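Sandhu Bakery to Open Second Shop in Minden This Fall

MINDEN, Tue 23 July. Sandhu Bakery will open a second shop in the former Jetex dry goods building on the east side of Minden this fall, the company said today. The new shop will have a full kitchen, a retail counter and seating for 32 customers.

The bakery has run from a single storefront since it was founded. Work on the new site started in March, after the company signed a long-term lease on the ground floor. The old loading area at the back of the building is being turned into a delivery entrance, and the front windows have been replaced.

"We ran out of oven space two winters ago," said Laiba Ansari, general manager of Sandhu Bakery. "On weekends we stop taking orders by Thursday noon. The second kitchen lets us say yes to those customers."
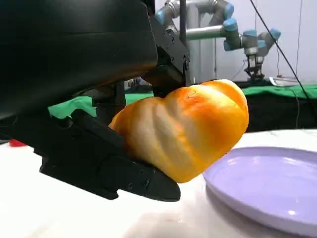
A bread roll with a golden-orange crust.

The Minden kitchen will cover 3,000 square feet and will take over all of the company's wholesale baking. The original shop will keep its own ovens and will go on baking for walk-in customers. Hours and prices at the original shop will stay the same.

Sandhu Bakery now supplies bread and rolls to restaurants, school kitchens and grocery stores in the area. Head baker Rüdiger Engelhardt will move to the new site to lead the wholesale team. Lorena Farías, who joined the company as an apprentice, will become head baker at the original shop.

The company plans to hire for early morning baking, packing, delivery and counter work. Training will begin three weeks before opening day. Applicants for counter jobs don't need bakery experience.

The fall menu will be sold at both shops from the first day. It includes pumpkin bread, a squash and sage roll, apple turnovers and a dark rye made with molasses.

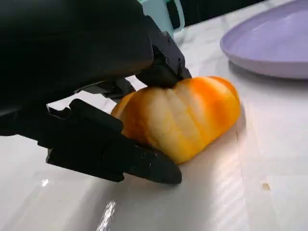 Pumpkin and squash for the menu will be bought from Dudisach Farm, which has supplied the bakery with apples for several years. Under a new agreement, the farm will deliver twice a week through the end of the season.

"It helps us to know in advance what they need," said Stijn Segers, who manages sales for Dudisach Farm. "We planted extra rows with this order in mind."

An opening date will be announced once final inspections are finished. Holiday orders for pickup in Minden can be placed at either shop starting the week of the opening.

Media contact:
Shamim Mirani
Communications, Sandhu Bakery
Suite 406, Jetex Building, Minden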